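Chapter 4
The Dishes Problem

Every spring I ask a new class the same thing on the first morning: which chore would you hand over to a machine tomorrow if you could? Dishes win. They win every year, by a mile, and somebody in the back always says "but we already have dishwashers!" Well, sure. And who loads it? Who scrapes off the rice, fishes the spoon out of the drain, and decides that the big pan can soak until morning?

That gap, between the part a machine does happily and all the fiddly stuff on either side of it, is what this chapter is about. I picked the kitchen sink as our main case because you've all stood at one, and you won't need any special training to argue with me.

Let's start with what a sink job looks like to a program. Take a plate in the bottom of a basin with a brush and a small package lying on it. You'd have it sorted before you noticed you were thinking. The brush comes off, the package goes somewhere that isn't a sink, the plate gets washed. A machine has to work out that there are three things there in the first place, then where one ends and the next begins, and then which one it can lift without dragging the others along.

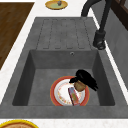
Notice how much of that has nothing to do with strength or speed. An arm that can place a part on an assembly line 3000 times in a shift, to the same spot, can still be stumped by a plate lying at a slight tilt. On the line, people did the tidying up front: the part arrives the same way around, under the same lights, every single time. At home you get whatever dinner left behind.

I spent a summer as a student helper at Hivomberg, a small workshop that built practice kitchens in software, and my job was mostly moving pretend plates around and writing down what went wrong. (I loved it. I also broke a lot of pretend plates.) We had a test program called Plerkano that could pick up a plate from a bare counter so reliably that we got bored watching. Then we moved the same plate into a basin, close to the wall, and its success rate dropped to 30 percent. The fingers needed room the basin didn't have. We spent two weeks on that one problem, and the fix we came up with, sliding the plate toward the middle first, is something any six-year-old does without being told.

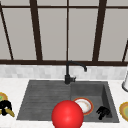

So can machines do household chores yet? My answer, which I'll spend the next several sections defending, is "pieces of them." Wiping a flat counter, yes, pretty well. Picking up one known object with space on every side, yes. A whole sink from start to finish, in a kitchen the machine has never met, with a person wandering in to rinse a cup halfway through? I wouldn't bet my good bowls on it.

You may disagree by the end, and that's fine with me. Section 4.1 looks at seeing: shiny things, dark things, things partly hidden by other things. Section 4.2 is about grasping, and it's the longest, so get a snack. In 4.3 we leave the house and visit the packing floor at Segers, where the same troubles turn up with boxes instead of bowls.

Before you read on, do one bit of homework for me. Go wash whatever is in your sink tonight, slowly, and write down every decision you make along the way. Bring the list to class. We'll be using it in 4.1.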